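Advance readers wanted for a small-town romance
Print | E-mail

Okay, so book two is finally off my desk and I need readers! If you love a slow burn, a stubborn veterinarian and a heroine who comes home to Golley with one suitcase and a very bad haircut, please keep reading. I'm Maribeth Abella, and I write the Badmont Sisters series (sweet to medium heat, closed door, always a happy ending).

I'm looking for 76 people to read The Long Way to Badmont before it comes out in October. You'll get the whole thing as an e-book, 252 pages, and you'll have three weeks with it. Book one is included if you haven't read it, though you can jump in cold. The only thing you'd be missing is how Tess and Walt got together, and they show up being disgustingly happy in chapter 2 anyway.
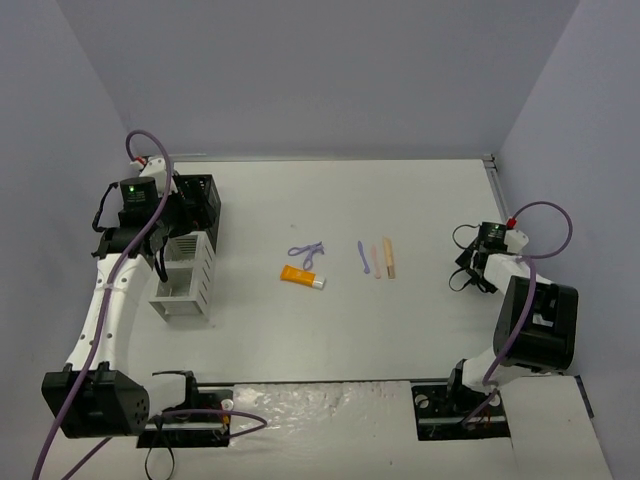 What I'd love back is a review, posted wherever you normally post them, during release week. It can be two sentences long. It can be three stars. I'd much sooner have a three-star review from somebody who finished the book than five stars from somebody who skimmed the kissing parts (I see you, and I do it too).

I also need a few beta readers for book three, which is a messier job. That draft is still called Te Moana, after the boat, and the middle sags. If you enjoy telling an author that her hero is being a jerk in chapter nine, say so when you write.

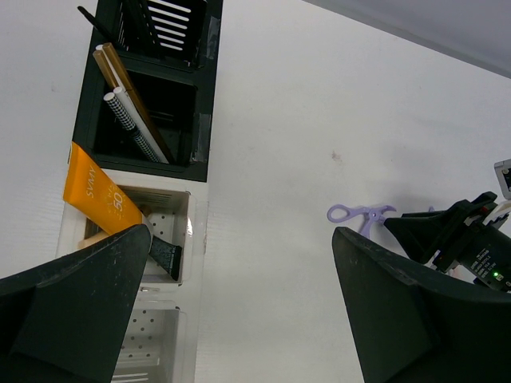

Page last changed: October, 4:15 p.m.

You should be over 18 and fine with reading on a phone, tablet or e-reader. No paperbacks this round, sorry! I can't pay, but beta readers go in the acknowledgments.

To sign up, send a note through the Plerkus form with your first name, the last romance you loved and where you post reviews. Chin-lung Yeh handles my reader list, which is up to 2,894 names now, so your answer will come from him.
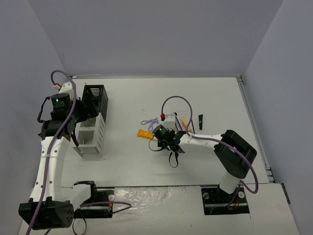

Two arms at the white table

Print this page | E-mail to a friend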